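Section 4: Sorting and Folding Before You Load the Drawers

This section covers the clothes. If you are still putting the Trikby 189 together, go back to Section 3 and finish, and let the frame stand level before anything goes in it. A half-built drawer unit with sweaters in it is harder to fix than an empty one.

A word on claims. The carton says the Trikby "keeps itself tidy." It doesn't. It is a set of drawers with movable dividers, and it will hold a mess as readily as it holds folded shirts. Numotbridge, who make the divider kit, say on their own leaflet that a full wardrobe can be sorted in 10 minutes. We have never managed it, and we suggest you set aside an evening.

4.1 What you need

A made bed, with the comforter and pillows taken off
A plain fitted or flat sheet, pulled tight
The Numotbridge dividers, still in their bag
One bag or box for things that are leaving the house
The blank drawer cards from the back of this guide

You don't need the folding board that is sold alongside the unit. It works, but so does a bed. If you already have one, use it for shirts and leave it in the closet for everything else, where it mostly gets in the way.

Note: A textured sheet is fine for sorting. Some folding guides insist on a smooth surface. We tried both and found that thin fabrics slid less on a sheet with some texture to it. A smooth table does give a sharper crease, if sharp creases matter to you in a drawer that stays shut.

4.2 Clearing and sorting

1. Empty one drawer or one shelf onto the bed. Do not empty the whole closet. Popular advice says you have to see everything at once to make good choices. What usually happens is that it gets to be bedtime and the bed is covered.

2. Pull the pieces apart. Sleeves and straps tangle, and small things hide inside bigger ones. Shake each piece once over the floor, not over the sheet.

3. Check for damp. Feel the waistbands, cuffs and pockets, which stay wet longest. Anything damp goes back on the rack.

CAUTION: Do not put damp clothes in the Trikby 189. The drawer bottoms are pressed board and will swell. The makers describe them as moisture resistant. Ours swelled.

4. Make your first split by use, then by kind. Everyday things go nearest your right hand (left, if you are left-handed). Things for one season only go at the foot of the bed. Colors can wait until the end, and you may find you don't care about them.

5. Put anything torn, stained or too small in the leaving box. If you can't decide, put it back with the others and move on. Budlow's tidying cards tell you to hold each piece and ask it a question. You are welcome to do this, but it adds a lot of time to a drawer of socks.

4.3 Folding to fit

The dividers set a lane 13 inches long from front to back. Your folds need to come out a little shorter than that or they will catch when the drawer closes.

1. Lay the piece face down and smooth it from the middle outward with a flat hand.

2. Bring the sides in until the piece is as wide as the lane. Hold a divider against it if you aren't sure. Measuring by eye works for about the first row.

3. Fold up from the bottom, in halves or thirds depending on the fabric. Thin tops usually want thirds. Heavy knits want halves, and no chart will talk a heavy knit out of it.

4. Stand the folded piece on its edge. If it falls over right away, the fold is too loose or the fabric is too slippery for this method. Lay slippery things flat and give them a lane of their own.

5. Set finished pieces on the pillow end of the bed so they don't get swept back into the pile.

Note: The chart on the Numotbridge leaflet shows every garment as a neat rectangle, including a pair of bib overalls. Treat it as a drawing of somebody's hopes. Hang the overalls.

4.4 Loading the drawers

1. Start with the bottom drawer and put the heaviest things there.

2. Slide in the back row first, then set the divider, then fill the row in front of it. If you set all the dividers first, the back ones pop loose as soon as you push against them.

3. Leave a hand's width free in each drawer. The box gives a capacity of up to 3000 cubic inches per drawer, which may be true if you pour in sand.

4. Open and close each drawer twice before starting the next. If it rubs, take out the tallest piece and refold it.

5. Write the drawer card last, in pencil.

CAUTION: Never open more than one loaded drawer at a time, even with the wall strap fitted. The strap is a backup. Section 3 explains how to fit it.

4.5 If it isn't working

Folds come undone in the drawer. The lane is too wide. Move the divider in by one slot.

Clothes come out creased. They were packed too tight, or they were left in a heap too long before folding. Ordinary creases hang out overnight. The wrinkle spray that came free with the kit smelled of lemon and did nothing else we could find.

Lint on dark clothes. Fold them first, while the sheet is clean, or lay a towel down. Dönmez say their bedding sheds no lint after the first wash. We would give it a few more washes than that.

You can't tell the front from the back. See 4.6.

4.6 Soft, shapeless pieces

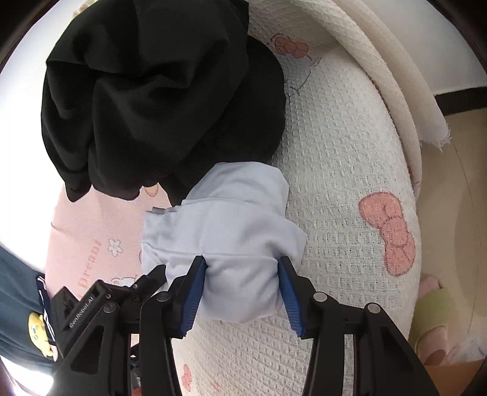 Light tops and loungewear give more trouble than anything else in the drawer, and the fold in 4.3 assumes you can already see which way up the thing is. Often you can't. Don't start by tugging at the middle, where all you get is a tighter bunch. Look along the edges for a label instead. The pale blue cloth on the white waffle sheet has a small gray one peeking out of a seam at its upper left, and a tag like that is a better place to begin than any of the loose flaps. Find out which seam you have before trusting it, though. A tag at the back of the neck tells you which end is up; one in a side seam only tells you that you have found a side. Take hold of that seam, let the rest drop, and lay the piece down again with the seam straight. Move whatever is lying next to it first, such as the crumpled black garment, so you don't smooth two things into one. Then go back to step 1 of 4.3. If the piece still has no clear front after a second try, roll it up and put it in the flat lane.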